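Tumby Student Robotics Project
Progress report to the Pramanik education grant
2018-04-16

Summary

The club is on schedule with the data collection part of the project and behind on the arm. We have spent a little over half of the money for this term. We are asking to move part of the travel line into parts, as explained below.

Work since February

The February report listed three open items: finger pads, the clothes handling task, and the written procedure for new members.

The finger pads are done. The first set was smooth and let thin cloth slide out when the handle was turned. The students tried three kinds of ridged pad and settled on the blue one. A set takes about 20 minutes to glue and has to be left overnight before use. Two spare sets are in the parts drawer.

The clothes handling task has started. In this task a student works with handheld grippers to pick up, spread and fold clothing on a bed, and the recordings are used later to train the arm. We chose a bed over a table after a long discussion in the club. A table is easier to light, but a soft surface is closer to what the arm would meet in a home, and the cloth wrinkles under the fingers in a way the students wanted in the data. Dark garments are proving the hardest. On a black item the folds hardly show in the recording, and the students who label the recordings often disagree on where a sleeve or a hem begins. They now mark those sections as unclear and move on.

The written procedure is in its second draft. It covers charging, checking the pivot pins, starting and stopping a recording, and naming the files. The section on file naming still needs work. Two sessions in March were saved under the same name and had to be sorted out by hand.

The arm

The Endo arm arrived late and with the wrong mounting plate. Ikex sent the correct plate at no charge, but we lost the better part of a month. The arm now moves through its test positions under student control. It has not yet been run on anything learned from the recordings. We had planned to reach that point by this report and now expect it before the end of the school year.

Budget

The travel line was meant for the regional meet. The meet has been moved to a site close enough that we no longer need the bus. We would like to use the difference for replacement linkage parts and one more set of batteries. No change to the total is requested.

Next steps

Finish the garment recordings, with more light-colored items in the mix. Complete the file naming section and have a new member follow the whole procedure without help. Run the arm on a single simple motion, closing on the edge of a cloth and lifting it. Prepare a short demonstration for the open house.

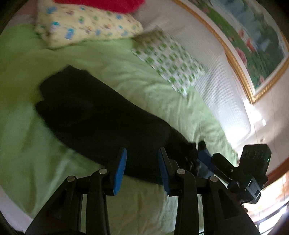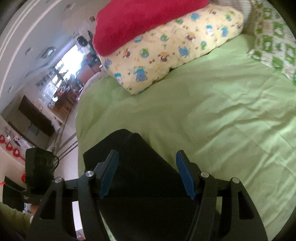
Category: Student Projects / Garment Handling

The next report will cover the arm tests and the open house. Receipts for parts bought this term are being sent separately with the signed budget form. Please let us know whether the transfer from the travel line needs a new form or can be approved on this one.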